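Call for participants: home recording of garment handling with hand-held grippers
Camik workshop, folding rig build, second round
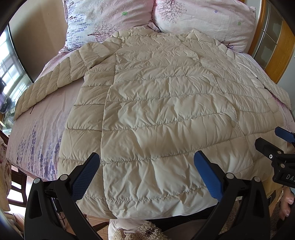 Puffer jacket laid out on a bed, front side up, with the hand-held grippers.

Camik is a shared workshop with 93 members. Since March a small group of us has been building a two-armed rig that folds and stacks clothing on a table top. The arms are assembled and wired. The control software runs. What the rig lacks is enough recordings of people handling clothes in ordinary rooms, and we are looking for participants to make them at home.

The project is called Restora. It is run by Hanna Wieczorek (mechanics) and Bartosz Żak (software and data). It is unpaid for both of them and has no commercial sponsor. Participants are paid from a materials and recording grant, which must be spent by the end of the build.

What the work consists of

You will hold one gripper in each hand and fold, turn, straighten and stack garments on a bed, sofa or table. Each gripper has two fingers with soft pads and is opened and closed by hand. A camera on the tool records the fingers and whatever is in front of them. The same finger geometry is fitted to the arms of the rig, so a movement made by hand can be replayed with little conversion.

One recording is one task from start to finish, for example: jacket flat on bed, sleeves folded in, hem to collar, jacket moved to pile. A typical recording lasts under two minutes. Failed attempts are kept if you carry on and finish the task. Recordings that are stopped half way are discarded and do not count towards the total.

The first round produced 3,344 usable recordings, nearly all of T-shirts, towels and trousers. The rig now folds a towel reliably and a T-shirt most of the time. It does badly on anything thick. Padded jackets spring back when released, the sleeves do not stay where they are put, and the pads slip on smooth outer fabric unless a seam or a good pinch of filling is taken up. The second round is therefore limited to:

Quilted and padded jackets, with or without hood
Padded gilets
Fleece and pile jackets
Thick knitwear
Children's snowsuits

Fastenings may be snaps, zips or toggles. Leave them as you would normally leave them before folding. We do not want all garments closed in advance.

What we ask of you

800 finished recordings per household, spread over four weeks. Two people in one household may share the total, but tell us who made which session.
At least six different garments from the list above. They should be your own or borrowed with permission.
At least two surfaces. One must be a bed with its normal bedding on it. Patterned sheets and pillowcases are welcome, as the first round was made almost entirely on plain grey covers and the software now has trouble finding the edge of a garment on anything else.
Normal room light. Record some sessions by daylight and some by lamp.
A hand span large enough to close the gripper fully. We will check this at the induction.

You do not need to know anything about robots. You do need to be patient with repetitive work and willing to write a log line for each session: date, room, garment, surface, number of recordings, faults.

Who should not apply

The grippers are not heavy, but they are held away from the body and the load is on the thumb and wrist. Anyone with a current wrist, thumb or shoulder complaint should not take part. Participants must be 18 or over. Children may not operate the grippers or be in the room during recording.

Equipment

We lend the following against a signed receipt:

2 grippers, left and right, with cables
1 recording unit in a padded case
1 charger
Spare finger pads and a hex key
Printed instructions

Pads wear at the tip. Change them when the texture is no longer visible, and put the old pads in the bag provided, as Hanna measures the wear. The pivots on the finger linkages must not be oiled. If a linkage becomes stiff or develops play, stop and bring the gripper to the workshop. Do not open the body of the gripper.

Liability for normal breakage lies with the project. Loss and water damage lie with the participant, up to the replacement value stated on the receipt.

Payment

Payment is per finished recording at the rate given in the agreement, with a supplement on reaching the full total. It is made in two parts, half way and at the end, by bank transfer. Travel to the induction is refunded on production of a ticket. Please note that you are responsible for declaring the income.

Privacy

The cameras point at the work surface, but they have a wide view and will record parts of the room. Before each session remove letters, screens, photographs and anything else you do not wish to have recorded. Hands will be visible. Faces should not be, so cover mirrors within view. No sound is recorded.

Recordings are stored on a machine in the workshop and are used to train the Restora rig. They will be shared outside the group only if you tick the separate box in the agreement. This box is optional and does not affect selection or payment. You may withdraw any session within 30 days of handing it in. Questions about data should go to Liesbeth Smits, who is not part of the build team.

Induction

All participants attend one induction of three hours at the workshop. It covers fitting and changing the pads, starting and stopping a recording, the log, and practice on a padded jacket and a snowsuit. Sachiko Morikawa gives the induction and will be your contact during the four weeks. She made a large part of the first-round recordings and can answer most practical questions.

How to apply

Send a short message to the Restora box at the workshop desk or through the members' page. Non-members may apply. State:

Your name and how we can reach you
The garments you have available, by type
The surfaces and rooms you would use
The hours per week you can give
Whether you are left- or right-handed

No CV is needed. Left-handed applicants are particularly wanted, as the first round had only one.

Closing date: 8 Jun 2024. Applicants will hear from us within a week of closing. There are five sets of grippers, so no more than five households can take part at one time. Suitable applicants beyond that number will be put on a waiting list and offered a set when one is returned.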